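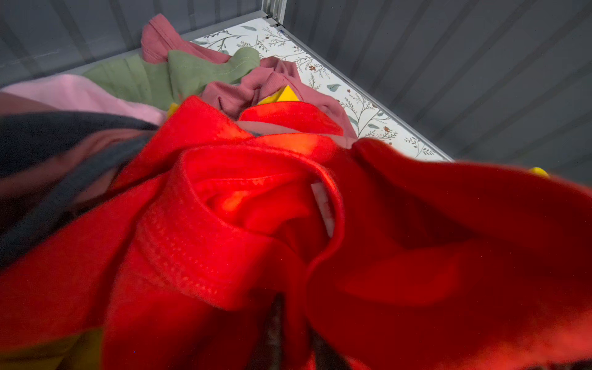

When a Robot Pulls Too Hard
A Safety Explainer for Young Visitors to the Lemau Center, Hikville

The Lemau Center has a robot arm that practices picking up clothes. It lifts a piece from the pile, moves it to a clear place, lets go and returns for the next one. During May the arm moved 321 pieces. On 24 of those tries, the work had to be stopped by a person. This explainer is about the longest stop, which lasted about 40 minutes.

What happened?

The arm had closed its gripper on a large piece of cloth. A gripper is the part of a robot that does the job of a hand. One end of the cloth was caught on the metal framework of the work space. The arm began to lift, the cloth became tight, and the arm kept pulling.

Remo Lehner was on duty and pressed the red emergency stop button. The arm held still. Nobody was hurt, and the cloth had one small tear.

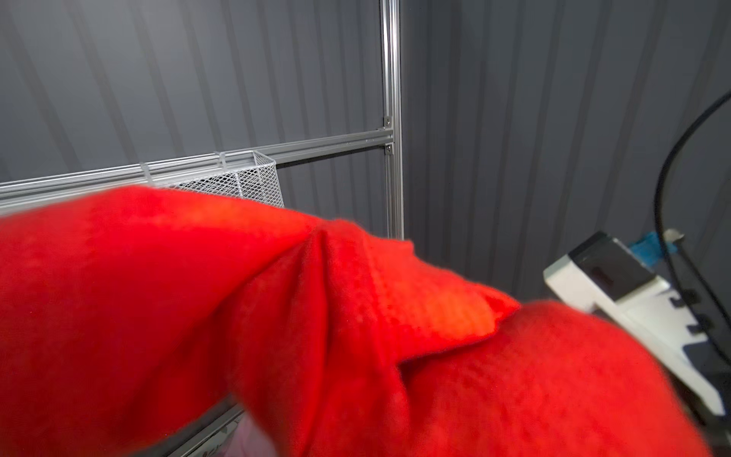

The gripper and its black cables, close to the red fabric.

Why did the robot keep pulling?

A person who tugs on a stuck sweater can feel that something is wrong. The muscles work harder, and the person stops to look. A robot has to be given a way to notice the same thing. Our arm measures how much electricity its motors are using. When a motor has to work harder, it uses more. If the number goes above a limit, the arm is supposed to stop by itself.

The limit had been set too high. It had been chosen for an earlier job with heavy boxes and had not been changed when the arm was given clothes to move. The computer checked the number many times each second, and each time it found that the number was allowed.

This kind of mistake is called a settings fault. None of the parts were broken. The instructions did not fit the job.

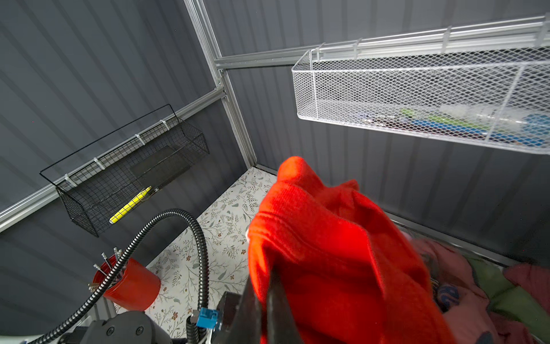 According to Yamuna Pillai, children often ask whether the robot was being stubborn, and the fairest reply is that it had no idea it was stuck. She would also like readers to know that the person who set the limit reported the mistake the same day, and was thanked for it.

What did the staff do next?

First, the power was switched off. The staff waited until the arm had been locked in place before anyone reached inside. Then the cloth was unhooked by hand. The cables were checked from end to end, as a cable that has been pulled may be damaged on the inside where it cannot be seen. Finally, the limit was lowered, and the arm was tested with an old towel tied to a post. It stopped by itself on all 7 tests.
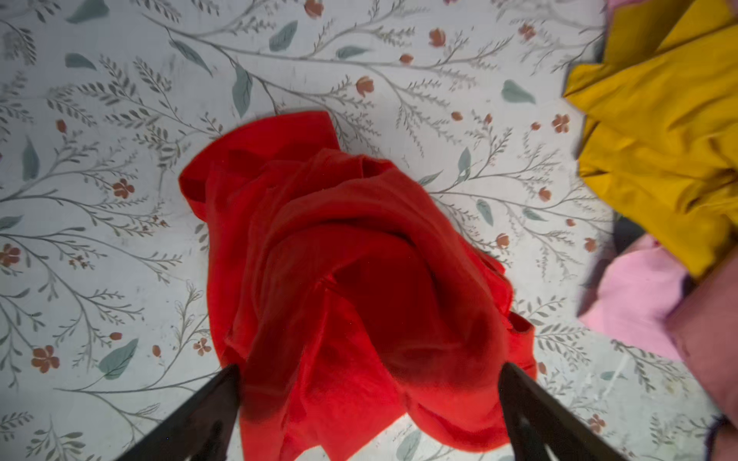
Cloth is a difficult material for any machine. A box keeps its shape when it is lifted, while a shirt folds, stretches and slides. It can also catch on things beside it. The red cloth between the two dark fingers has a loose hem hanging out on one side, and other fabrics are piled close by. An edge like that can snag although the gripper is holding the middle of the cloth correctly. For this reason the staff now look over the pile before each practice period.

Rules for visitors

Stay behind the yellow line at all times, including when the arm is still. A robot that is not moving may be waiting for its next instruction.

Keep scarves, bag straps and long sleeves away from the work space.

If you see something that looks wrong, say "Stop" in a loud voice. You will not be in trouble if everything was fine.

Do not reach in to help the robot. Tell an adult on the staff.

Words to know

Gripper: the part of a robot that holds things.
Limit: the highest number a machine is allowed to reach.
Emergency stop: a button that makes a machine stop at once.
Settings fault: a problem caused by instructions that do not suit the job.

Teachers who would like printed copies for a class may ask for Amancay Benítez at the front desk.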